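## Kitchen benchtops: what the September changeover means for you

Skerside Joinery will stop cutting engineered stone at the end of September. Orders already confirmed will be finished as quoted. Anyone with an unsigned quote should ring the office before the end of the month, as the price will need to be redone in another material.

We will carry three kinds of benchtop from then on: natural marble and granite, porcelain slab, and solid timber. The timber comes from Hofstetter, who have supplied our shelving for years. Porcelain comes through Rendunmont in the same slab sizes as before.

Marble is the one people ask about most. It marks. Lemon juice, vinegar and tomato will all dull a polished finish if they sit, and no sealer prevents that completely. A honed finish hides it better. If you bake a lot you may like it anyway, and plenty of our customers have lived with theirs for a decade and stopped noticing the marks. 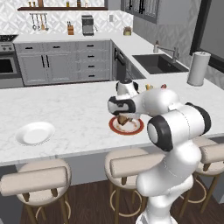 *White marble with a faint grey vein, on a kitchen island.*

Sealing is included in the first year. After that we suggest once a year for marble and every second year for granite. Brijesh Khurana in the workshop has been trying the Zekitz water-based sealer on offcuts and prefers it to the solvent one we used before. It smells less and he can do a second coat the same afternoon. We sell it over the counter in 500 mL and 1000 mL bottles. The small bottle does an average kitchen.

A few measurements have changed on the order form, so please don't use the old one. The longest island we can now make without a join is 2940 mm in porcelain and 2794 mm in marble. Anything longer will have a seam, and we'll mark its position on the drawing for you to approve. Overhangs for seating can go up to 300 mm without brackets. If you want stools along the back, tell us the stool height when you order, not when we come to install.

Offcuts are in the rack beside the loading dock. They are free to customers for chopping boards and pastry slabs, but the edges are raw and you'll need gloves and a second person for the bigger pieces. The rack is open from 7 am until the saws stop at 3.30 pm.

New order forms are at the front counter. Old forms sent in by email will be returned with a blank copy of the new one attached.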